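Give the Small Stuff a Table

I've got a hill I'm ready to die on, and it's a pretty small hill: every home, shop and workroom should have one plain table where small hardware goes before it goes anywhere else. I mean drain strainers, shower heads, hinges, the weird knob that came off the dryer. You put the thing on a clear surface in good light, you turn it over a few times, and only then do you go crawling under the sink with it.

I came to this the hard way. Last September I spent most of an evening on my knees in the downstairs bathroom with a strainer that was never going to fit. I'd bought it at Nogueira, the hardware place by my bus stop, and I'd opened the package right there in the shower stall like a genius. The screw rolled. The little rubber ring went somewhere (I still think about that ring). By 10 p.m. I was eating cereal over the sink and calling my friend Hongmei Zou, who has fixed more bathrooms than I've painted walls, and her first question was "Did you look at it on a table?"

Well, no! Who does that?

She does, and now so do I. Her table is nothing special. It's an old drafting top from a school sale, and it's got scuffs and pencil marks all over it. She won't sand them off, and she's right. A table that's too nice to use is furniture for looking at, and you end up working on the floor again to protect it.

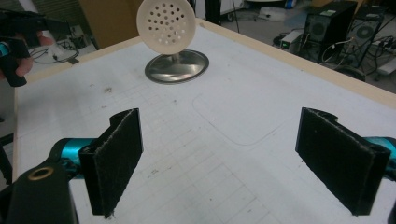

Does the table have to be white?
Any pale, plain top will do, as long as small dark parts show up against it and you don't mind getting it dirty.

I'm partial to white, myself. A black screw on a white top has no place to hide, and anything shiny tells you right away which side is scratched. My first try was the dining table, all walnut swirls, and I lost a washer on it that was sitting there in plain sight the whole time. My sister found it with her elbow.

Now, the case against me. My neighbor Haoran Ding says I'm making a ceremony out of a chore, and he's got a point about space. He lives in 500 square feet with a toddler and a bicycle. He says if he had room for another table, he'd put a chair next to it and sit down. Fair enough! But he does have a big melamine shelf board behind his couch, and when he swapped out his shower head this spring, guess what was laid across two stools. I didn't say a word. I may have hummed.

The other complaint I hear is that it takes too long. I just don't buy it. Setting a strainer down and checking the holes for gunk takes 2 minutes, tops. You can see whether the rim is bent. You can see whether there's old putty stuck to the bottom. Compare that with my evening in the shower stall, plus the trip back to Nogueira the next morning, plus the look I got at the returns counter when I handed over a package with no ring in it.

And I think there's some plain pleasure in it, too. Perforated things are pretty when you stop and look at them! We treat a drain cover as a thing to stand on and be slightly grossed out by, but put one at eye level and it's as nice as a button or a good cookie. I have an old one on my windowsill now, holding down receipts. It has about 100 holes, and yes, I have poked a toothpick through every one of them.

So clear off a surface. Leave it clear, which is the hard part, I know, with the mail and the bananas and whatever the kids dragged in. Mine has had a stack of library books on it since breakfast, and there's a faucet handle in my coat pocket waiting for me to move them.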